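Can a Robot Hand Really Do the Dishes? How to Read a Gripper Test Without Being Fooled
Ages 8 and up
Posted 2024-11-07

You have probably seen the video. It doesn't matter which one, because there are a lot of them. A robot arm reaches out, picks up a cup, and puts it on a shelf. Music plays. Somebody writes "The future is here!" underneath.

Maybe it is. But before you tell your parents you'll never wash a dish again, ask a few nosy questions. How many times did the robot try before the camera caught a good one? Was it always the same cup? Did a person put the cup in the perfect spot first? Videos hardly ever say.

This page is about the part of the robot that does the holding, and about how people test one against another. It is also about how to tell a fair test from a fancy ad.

What is a gripper?

A gripper is whatever a robot has at the end of its arm for holding things. Some grippers have five fingers and look like a hand from a movie. Those get most of the attention. A lot of working grippers have only two fingers that squeeze together like a crab's claw or a pair of kitchen tongs. Others have no fingers at all and use suction, the same trick you use when you stick a plastic cup to your chin.

People like to ask which kind is best. That's a bit like asking whether a spoon is better than a fork. Best at what? Suction is great on a flat, smooth box and hopeless on a head of lettuce. Two fingers can pinch a marker very well but may have trouble with a sheet of paper lying on a desk. So when an ad says "the world's best gripper" and stops there, you have learned nothing except that somebody wants to sell a gripper.

Why bowls are harder than they look

Pick up a cereal bowl from your kitchen. An empty one, please. Watch what your hand does.

You might put your thumb inside and your fingers outside and pinch the edge. You might slide your whole hand underneath. You might use two hands without thinking about it. You change plans in a split second if the bowl is heavy or slippery.

A gripper with two fingers has fewer plans to choose from. If the bowl is wider than the fingers can open, it can't grab the whole thing from the sides. It has to go for the rim, with one finger inside and one outside. That works, but think about where the weight is. You are holding the bowl by one edge, and all the rest of it hangs out to one side, trying to swing down. If the finger pads are too slick, the bowl tips. If the squeeze is too hard and the bowl is made of china, you may end up with two pieces of bowl.

Now put a small bowl inside a big one. Which one did you want? The gripper has to get its finger into the right gap without bumping the other bowl. Shiny metal makes it worse, because cameras can get mixed up by reflections. A robot's camera may see a bright spot of light and not know that it is just the lamp.

None of this makes a good video, so you rarely see it.

Practicing without the arm

Many robots learn by copying. Somebody shows the robot how a job is done, many times over, and a computer looks for the pattern. One way to do the showing is to take the gripper off the robot and let a person hold it. The person does the chore while a camera on the gripper records what happens.

There is a good reason to like this idea. Robot arms are heavy and cost a lot of money, and you can't easily carry one into your grandmother's kitchen. A gripper you can hold goes anywhere you go.

There is also a reason to be careful. When a person holds the tool, the person's brain is doing the thinking. Your wrist makes tiny fixes that you don't even notice. You can feel through the handle that the bowl is starting to slide. So a person doing a neat job with a hand-held gripper proves that the fingers are able to hold the bowl. It proves nothing yet about whether a robot could work out how. Keep those two ideas in separate pockets.

A test made fair, step by step

Let's say three grippers want to be champion of the kitchen table. We'll call them Flurkent, Sirkell and Grirano. Flurkent has hard plastic fingers. Sirkell has soft rubbery pads. Grirano has a suction cup.

The Flurkent team says, "Ours picked up 8 bowls in a row!"

Sounds good. Now be nosy. What kind of bowls? Suppose they were all the same plastic bowl, sitting alone in the middle of a bare table. The Sirkell team tried steel bowls and china bowls, some of them stacked, and got 6 in a row. Is 8 better than 6? You can't say. They played different games. It would be like comparing your soccer score with your cousin's bowling score.

To make it fair, everybody has to use the same bowls, in the same places, on the same table, with the same light. Even the tablecloth matters. A bumpy cloth can tip a bowl a little, and a cloth covered in flowers can confuse a camera that is looking for the edge of a dish. If one team gets a plain white table and the other gets a busy pattern, the test is already crooked.

Somebody also has to write down the misses. All of them. The time the bowl spun around, the time the finger landed in the wrong gap, the time it held on for a second and then let go. A list with no misses in it is a list I don't believe.

And you have to decide what counts before you start. Does the bowl need to leave the table? For how long? If it slips but doesn't fall, is that a point? If people decide afterward, they tend to decide in their own favor. They may not even mean to cheat. You have done this yourself if you have ever said "that one was practice" after missing a basket.

Big numbers

Here comes Grirano with a poster: "Tested 3,000 times!"

3,000 is a lot. But tested doesn't mean passed. And if the robot lifted the same box from the same spot 3,000 times, then it has been tested on one box. I would be more interested in 300 tries with all sorts of things: mugs, onions, spoons, a bag of rice, a bowl inside another bowl. A smaller test with more variety can tell you more than a giant test that never changes.

Ask where the number came from, too. If the company that makes the gripper also ran the test, picked the objects and kept the score, that doesn't mean it is lying. It means you should wait for somebody else to try it.

Soft or hard?

Lots of grippers have soft pads on their fingertips. Soft stuff squashes a little, so more of it touches the object, and that can help it hang on. That is why your sneakers have rubber soles and your dinner plates do not.

Soft pads have problems too, and ads skip over those. Rubber wears down. It picks up grease and crumbs. A pad that held a clean bowl beautifully in January may do a poor job months later with dried oatmeal on it. I have read plenty of ads that say "gentle grip" and very few that tell you how often the pads need changing.

Hard fingers last longer and are easier to wipe, but they touch a curved rim in only a tiny spot or two. Neither side wins everything. Most real designs are a trade, where you give up some of one good thing to get some of another.

Try it at home

You can run a gripper test with kitchen tongs. Ask a grown-up first, and use things that don't break.

Find a plastic bowl, a metal bowl, a spoon, an onion and a sock. Pick each one up with the tongs and hold it while you count to five. Write down what happened, good or bad. Then wrap a thick rubber band around each tip of the tongs and do it all again, in the same order, from the same places.

Next, put the plastic bowl inside the metal one and try to lift only the metal one by its rim. Go slowly. Notice how much you lean and peek and turn your wrist. Then close one eye and try again. You have just made the job a bit more like it is for a robot with one camera.

Did the rubber bands help? Maybe with some things and not with others. Or maybe you were just better the second time because you had practiced! That's a real problem, and grown-up testers have it too. One fix is to have a friend start with the rubber bands on and take them off halfway.

A word about the helper robot in the ad

Suppose a company called Lamont says its kitchen robot will be ready to clear your table soon. "Soon" is a word to be suspicious of. It has no number in it, so it can never be wrong. Watch the Lamont video with the sound off. See if the picture jumps, which may mean that a piece was cut out. Look for small print saying that it was sped up, or that a person was steering from another room. Steering from another room is a fine way to work, as long as they say so.

I like robots. I would love one that could pick up a slippery bowl by the rim, carry it to the sink and not drop it on the cat. I just want to see it do that on a Tuesday, in a messy kitchen, with bowls it has never met.

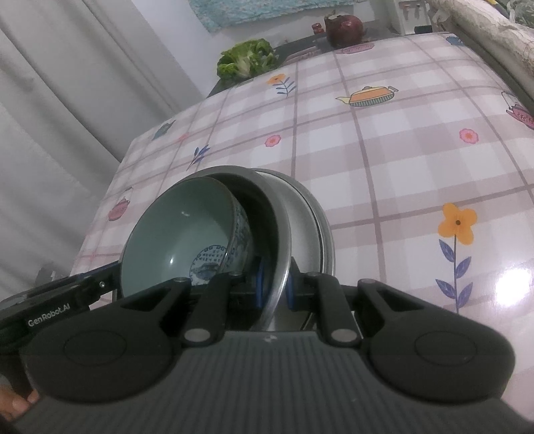 Why can't a robot just squeeze as hard as it can so it never drops anything?

Squeezing very hard can break or bend what it is holding, and it can make a round thing pop out from between the fingers. It also uses more power and wears out the pads. A good gripper squeezes enough to stop the slipping and a little more, and finding that amount for each new object is one of the hard parts.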